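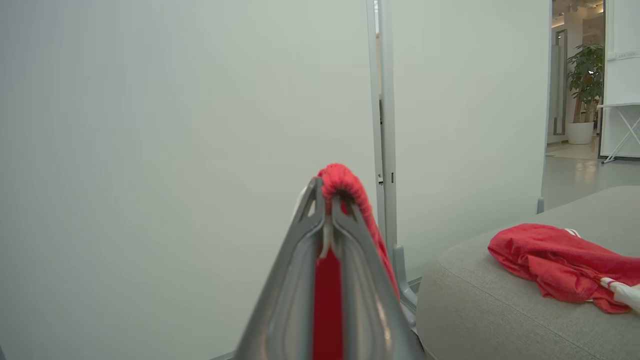

The red one, mid-fold, with the plant behind.

30/03/2018

Laundry day, finally! I've been putting it off since the start of the week and the pile had reached the point where I was picking socks off the top and pretending the rest was furniture. So this morning I made coffee, put the radio on, and got going.

Two loads, one dark and one light, and then the red stuff by itself, which I always do now. In January I got careless with a red dish towel and ended up with pink pillowcases (I still use them, they're kind of nice). The dryer at Tromeo has gone up again, seven quarters for a cycle, and the one by the door eats your first quarter no matter what you do. I should write to them. I won't.

Folding is the part I don't mind. I like red cloth best for it – it's so easy to see where the edges are, and if you let the top curl over by itself instead of pressing it flat it makes a nice soft roll. Somebody on the Prultetti blog says you should fold everything in thirds and stand it up in the drawer like files. I tried that for almost 28 days and all my shirts fell over every time I took one out. Back to stacks!

I keep looking at that plant too. It's so tall and so green now, and the round white planter was absolutely the right choice. I had my heart set on the big clay one from Shaikh until I saw the price, 217 dollars, for a pot! The white goes with everything anyway, pale panels, white wall, light floor. Maybe a bit too much white, now that I write it down. A rug would help. Something warm, rust or mustard, if Zosik ever has their sale.

Still to do: sheets, the bag for the thrift store, and that gray sweater that needs a button. I had the button last week. I put it somewhere safe, so that's the end of that, I guess.

Dinner was leftover soup and toast, eaten standing up. The towels are done and put away on the top shelf, big ones at the back, and the closet smells so good that I opened it twice just to sniff. Tomorrow the sheets, and then I'll look under the couch for the button.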